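Tullby Walking and Wellbeing Group: minutes of the June meeting

6 min read

Hello all, Raluca Vlad here, taking the minutes again (I offered before anyone could look at me). I've written them up the way I heard them, so if I've got you wrong, shout and I'll fix it before the next one.

We started at 7.10pm, a bit late as the hall door was sticking. Apologies came in from the Zalewska sisters, who are both away, and from the Fakden Road lot, who had a clash with the school play.

Last month's minutes

Agreed, with one change. I had put that the Sunrise walk goes past the mill. It doesn't, it turns off before the mill and comes back along the canal. Sorry to the person who stood at the mill for half an hour!

Sleep evenings

Most of the meeting went on this, and I'm glad it did. The first two sleep evenings were packed and people clearly want more. We talked about what had gone down well. The bit on keeping the same getting-up time every morning seems to have stuck with everyone, and several of us have been trying it at home. I said I'd found it hard for the first week and then much easier, though I still cheat if the dog lets me.

There was a long chat about caffeine. One view was that a cup of tea after tea-time does no harm at all, the other was that it's the first thing to drop if you're lying awake. We didn't settle it, and I don't think we need to. People are different, and we agreed the handout should say "try stopping after lunch for a fortnight and see how you feel" and leave it there.

Screens came up too, as they always do. I'd like us to go gently on this one. Half the group read on a tablet in bed and don't want a telling-off. The wording will be about turning the brightness down and putting the phone on the other side of the room. Anybody with sleep trouble that has gone on for months, or who snores badly and wakes up worn out, should be pointed towards their GP, and that line is going at the top of the handout in bigger letters.

Action: me to redraft the handout and send it round.
Action: hall to be booked for two more evenings in the autumn.

Water bottles and the hall

We've got through an awful lot of plastic bottles at the walks and it's starting to bother people, me included. The idea is that walkers bring their own from now on and we fill up from the kitchen tap before setting off. We'll keep a few spare for anyone who forgets, or for a very hot day when it would be silly to let someone go without. I asked for a reminder to go on the noticeboard and in the newsletter, with nothing too bossy in it.

There was also a moan about bags left by the back step after the May walk. Please take them all the way to the big bins, even if it's raining. 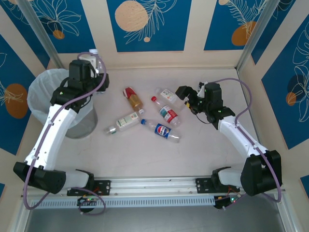
A plastic bottle held over the bin.

The question was asked whether we should still say "drink eight glasses a day" in the beginners' leaflet. I've never managed eight glasses in my life, so I was pleased when we agreed to take it out. The new line will say to drink when you're thirsty, have a bit extra in the heat, and remember that tea, milk and squash all count. Anyone who has been told by a doctor to limit what they drink should carry on doing as they've been told. I'll put that in as well.

Money

We have £1,148 in the account after paying for the hall up to the end of summer. It stood at £1,543 before the hall bill and the first aid refresher, so there were no surprises. The raffle brought in £431, already included in those figures, and that is the best we've done (the hamper was lovely and I'm still cross I didn't win it).

We had a quick look at the Elesance offer. They're the people with the posture cushions, and they'd like to come and give a talk and sell a few afterwards. I wasn't keen, and I said so. It felt to me like a sales pitch with a cup of tea attached, and we've always kept the evenings free of that. Others thought the cushions looked comfy and that grown-ups can make up their own minds. In the end we said they're welcome to leave leaflets on the side table, and the talk is a no for now. I'll write back nicely.

Action: me to reply to Elesance.

Walks over the summer

The short walk stays as it is, starting at 10am from the church gate. The longer one moves to 9am for the summer so that we're back before it gets too warm. Could everyone please wear a hat, and could the people who say they don't need a hat please also wear a hat.

We'd like a slower group at the back for anyone getting over an operation or just starting out. I've said I'll lead it. My knee would thank me, and it's where the best gossip is anyway. I'd be glad of a second person in case I'm away, so have a think.

The stile by the allotments is still wobbly. It's been reported twice and I'll report it again, with a photo this time. Until it's mended we'll go round by the lane, which adds a few minutes and a hill.

Action: me to chase the stile.
Action: second leader wanted for the slower group.

Any other business

The blood donor posters have arrived and are in the cupboard. Take one if you've got a window.

Somebody asked about stretching before walks. We do a few minutes of easy walking first and save the stretches for the end, and that's how it'll stay unless people feel strongly. Calf stretches against the church wall are fine, but mind the lavender.

Lost property: one grey glove, one pair of reading glasses, one flask with no lid. They're all in my porch.

We finished at 8.45pm. Next meeting is same place, 7pm, and I'm bringing the flapjacks, so please could someone else do fruit.

Raluca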